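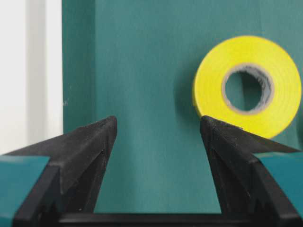 4.2 Setup and Care of the Gripper Fingers

Figure 3. View from the wrist camera with the fingers open. The right fingertip overlaps the edge of the tape roll; the speckled surface near the tips is the part inspected under the procedure of this section.

All trials reported in this paper were done on one cell, which we call Zikura. In the first weeks we treated the fingers as fixed parts and looked at them only when a grasp failed. This was a mistake. The surface near the tips changes slowly, and the failure rate goes up before any damage can be noticed from outside the cell. We therefore describe the setup and the care of the fingers in more detail than is usual.

Each finger is held in a teal plastic block, and the two fingers are joined at the base by a black crossbar (Fig. 3). The blocks were printed in our own workshop from a drawing by Kovalchuk, with small changes to the screw holes. When a finger is replaced, the block stays on the crossbar and only the finger is taken out. In this way the distance between the tips is kept, and the wrist camera does not need a new calibration. If the block itself must be removed, we repeat the full calibration with the Brimetti routine, which takes much longer - so we avoid it where possible.

The alignment check is made with the gripper open. The operator looks at the live picture and compares the position of both tips with a stored picture from the last accepted check. The tips should point toward each other with a similar angle on both sides. Small differences in height between them are accepted, as the perspective of the camera makes such differences look larger or smaller than they are. After this the gripper is closed slowly without an object, and the contact line is examined by eye with a hand lamp.

For the test of the grip we use rolls of adhesive tape. A roll is a difficult object for this purpose: the outer side is smooth and curved, while the cardboard core becomes frayed after repeated handling and leaves fibers on whatever touches it. In Fig. 3 the inner edge of the grey core looks crinkled in this manner. Fibers on the textured part of the finger reduce the friction, and they are hard to see on a black surface which already has light grey flecks. We wipe the tips with a dry cloth before every block of trials and do not use solvent, which made the first set of fingers brittle.

Between March and the end of the study the cell completed 1,927 grasps. The first pair of fingers was changed after 331 grasps, when a crack was found close to the block. The second pair was changed after a further 181 grasps; in this case the reason was not a crack but a loss of texture at one tip, and we suspect that the closing force had been set too high after a software update. The force limit is now written on the Zaner control sheet and is read aloud at the start of a session. The third pair stayed in use until the end.

Trials made in the same session as a finger change were kept in the data but are marked, and the analysis in Section 5 is given with and without them.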